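August 2022

Wardrobe, continued. The hanging rail was finished last night, so today was the knitwear drawer and the two boxes from the hall. I used the bed as the work surface again. The dining table is the right height but the finish catches on loose loops, and I lost a sleeve on the gray cardigan that way in the spring.

Procedure as before. Take one item from the box, open it out, check the underarms and cuffs, decide, fold, stack. I have stopped trying things on at this stage. It doubled the time on the coats and changed the decision on only one of them, and that one went to Liliana anyway.

Box one was easy. Mostly T-shirts, most of them stretched at the neck. The two good ones went back in the drawer and the rest into the Coleno bag for the textile bank. Found the receipt for the Gustia blanket at the bottom, 119, which I would not pay now. Also a single glove. Put the glove on the shelf by the door in case the other one surfaces.

The striped piece took longer than anything else today. It mixes black and off-white striped knit with plain white cloth, and the two behave differently. The knit rolls toward itself as soon as you let go, while the white lies more or less where you put it. With the usual method (face down, sleeves in, thirds) the knit springs back out and takes the fold line with it. First attempt abandoned.
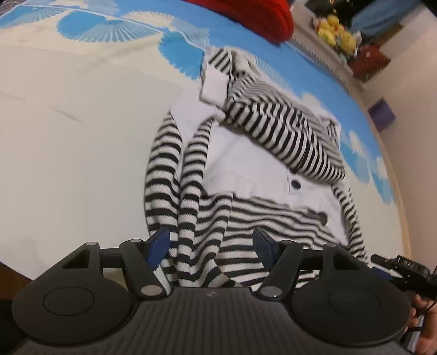
Striped one, before the second attempt. Fan-print sheet.

Second attempt: smoothed the white first with the flat of the hand, working outward, then unrolled the striped part over it a few inches at a time. Laid both sleeves straight down the body with no crossing. Folded in half from the hem and stopped there. It makes a larger packet than the others, so it lies flat on top of the stack and does not stand on edge in the drawer. Acceptable. I will use the same method for the other mixed-fabric things when I get to them.

The stripes are useful for alignment, by the way. If the bands meet at the fold, the fold is square. On plain knits I have to go by the side seams, and half of those were not sewn straight to begin with.

Young-sook called at lunch to ask whether I was keeping the linen trousers. I said yes. She thinks the drawer should be sorted by weight, with color ignored, and I can see the argument, but I look for clothes by color and I am the one opening the drawer. She is sending her spare dividers. They are 4 inches deep, and the drawer should take them if I remove the paper liner.

Box two: half done. Wool at the bottom, which I have left for tomorrow so I can check it by the window. I suspect moth in the green one. Cedar blocks need sanding again; they have no smell at all. Kaisu swears by 25 minutes in a low oven for blocks, but I have sanded mine for years and see no need to involve the oven.

Keep pile went back in the drawer, with the striped one on top. Bag by the door. The maybe pile is 3 items, which is too many, and I have put a note on it: decide by September or it goes to Mariann.

Still to do: wool, scarves, the Rizzi belt with the broken keeper. Change the sheet tomorrow too, it has lint all over it from the T-shirts.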